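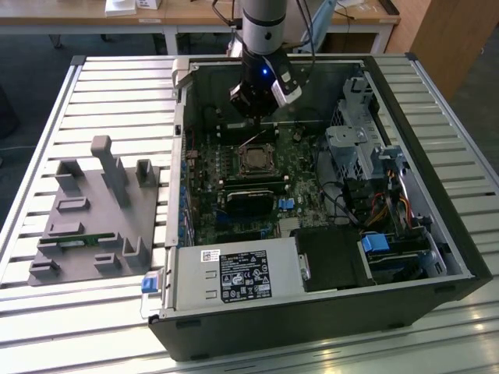 Records > Working groups > Promotions and coupons > Minutes

June 2025
Minutes taken by Johanna Aebischer

1. Minutes of the previous meeting

Approved with one correction. Under item 4, "single-use" should read "single-account". The code in question can be used more than once by the same customer until it expires.

2. Stacking of codes at checkout

The group reviewed the rule that a percentage code and a free shipping code may be entered in the same order. Since the March change, the checkout applies the percentage first and then tests the remaining amount against the shipping threshold. An order that qualifies before the discount can therefore fail after it. Support logged 170 contacts on this point, most of them from customers of the Hillier store.

Didier Fleury proposed testing the threshold against the subtotal before any discount. Charpentier already works this way and has had no complaints of this type. The cost is additional free shipments on orders just under the threshold. Finance has not yet supplied an estimate.

Agreed: change the order of the test at Hillier only, and leave Akthorpe as it is until the estimate is received.

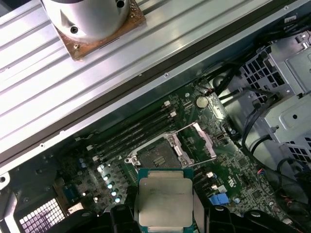 Cooler base and motherboard, open tower.

3. Expired codes on partner pages

The last crawl of partner pages found 400 listings for our codes. Of these, 18 carried an end date that had already passed and were still labeled as working. The remainder were either current or correctly marked as ended. Flarkov reads the feed once per night, so a code closed during the day remains listed until the next morning. Two of the smaller partners do not read the feed at all and enter codes by hand.

Options discussed:

a) Send a closing notice to partners at the time a code is ended.
b) Keep a closed code active at checkout until the next feed has been read.
c) Show a message at checkout naming the current offer when an ended code is entered.

Option (b) was rejected. It would make the published end date incorrect and would complicate the monthly count. Option (a) was accepted for partners on the feed. Option (c) was accepted in principle, subject to wording.

4. Sign-up coupon by email

The coupon is sent after the customer confirms the address. Delivery takes roughly 2 minutes under normal load. During a site-wide sale the mail queue is shared with order confirmations, which have priority, and the coupon may arrive after the customer has left the site. 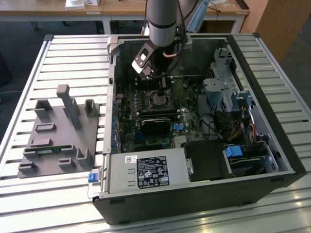 Johanna Aebischer replied that a separate queue would not help if the coupon still expires at midnight on the day of sign-up, and asked that the validity period be looked at first. A customer who signs up late in the evening has very little time to use it.

Agreed: extend validity to the end of the following day. The queue is to be reviewed again after the next site-wide sale.

5. Actions

D. Fleury: change request for the threshold test, Hillier.
D. Fleury: request estimate from Finance for Akthorpe.
J. Aebischer: draft checkout message for ended codes.
J. Aebischer: update the terms page for the sign-up coupon.

6. Other business

None.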